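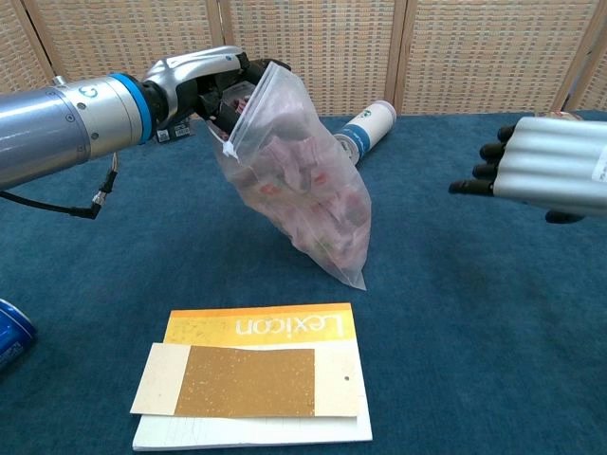 Candy Swap Table Is Back at the Brasilow Hall, and It Needs Bags

If you walked past the Brasilow hall this month and wondered why the lights were on so late, it's swap season again! The winter candy and games table opens in December, and I've been dropping in after work to help with the sorting (and, okay, to see what came in).

For anyone new to town, the idea is pretty simple. You bring sweets you won't eat and games or books you're done with, and you go home with somebody else's. Wrapped candy goes into clear zip-top bags so people can see what they're getting without opening anything. Small pink, red and white wrapped pieces are a good fit for that, and they look so cheerful through the plastic that I had to stop myself from claiming a bag before the doors even opened.

Last year the table gave out 334 bags, which was a record, and the last of them went in the final half hour. This year the plan is to keep 30 back for the people who can't get there until evening. I think that's a great change, as somebody who showed up at closing time last December and went home with one jar of mustard.

The books and games side is smaller but I like it more. There's an orange and yellow booklet that says "Lexicon" on the cover, and I've got my eye on it. I haven't looked inside yet, so don't ask me what kind of Lexicon it is, but I'm a sucker for anything with a title like that. Please let me have this one.

Over on Jinavach Street, the Besnard bakery is taking drop-offs too, in a box by the register. They'll take wrapped candy only, so no loose cookies and nothing homemade. Games and books should come straight to the hall, any afternoon between 2 and 6.

What's short right now is bags. We're down to the last 26, and the quart size with a zip seal works best (the sandwich ones burst, and I've picked enough mints off that floor). Please don't fill them all the way up either. A bag with a bit of room in it closes properly and is easier to hand across the table.

The swap is free, and kids are welcome as long as they come with a grown-up. Parking is in the Vuvel lot behind the hall, and the side door is the one that opens.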